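Trying Out the Trilon Home Sim Kit: My Term Project Report

I picked the Trilon kit for my project mostly because it was the only one on our list with a two-armed robot, and I really wanted two arms! 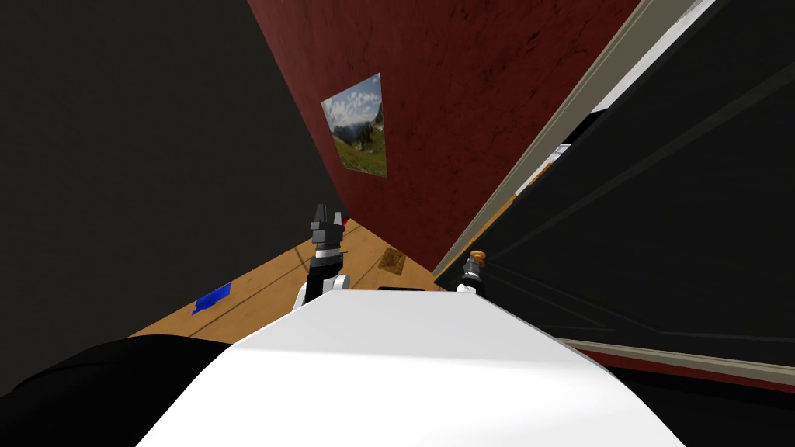
Quick background for anyone outside our lab section. Trilon sells a software package with a simulated robot and a set of furnished rooms, and you write the control code yourself. The student license is $693 and the full one is $1,195 (our department paid for the student one, thank goodness). I also got a trial of Onico, a cheaper kit from a different company, so I had something to compare it to.

Setup took me most of an afternoon. The installer wanted an older version of a graphics library than the one on my laptop, and the manual has exactly one sentence on that, on a page I didn't find until later. Once it was running I was pretty happy with it. The rooms feel like places where someone might live — walls with some wear on them, wood floors with grain, even a mountain landscape in a frame. Onico gives you gray boxes on a gray floor, and I got tired of them fast.

My task was simple on paper: drive up to a target on the floor, reach down with one arm, close the gripper, lift. I ran it 1,000 times with random starting spots and let it go overnight. The left arm did better than the right, and I spent way too long blaming Trilon for that before I found a sign error in my own code. Oops. After the fix the two arms came out nearly even.

What still bugs me is the viewer. It's easy to swing the camera to some steep angle and then have the robot's own body hiding the floor you want to look at. There's a reset button, but it puts you back at the front door every time, and I had to find my way over to the robot again. I ended up saving 2 camera positions in a text file and pasting them in by hand.

Contact was better than I expected. Thin flat things were the hardest to grab, and my fingers-first approach mostly pushed them along the floor. Coming in lower and slower helped a lot — I wish I'd tried it in March when I still had time to rerun everything.

Would I use the kit again? Yes, on the student price. For next term I'd like to add a drawer task and see if the same code runs on Onico without a total rewrite.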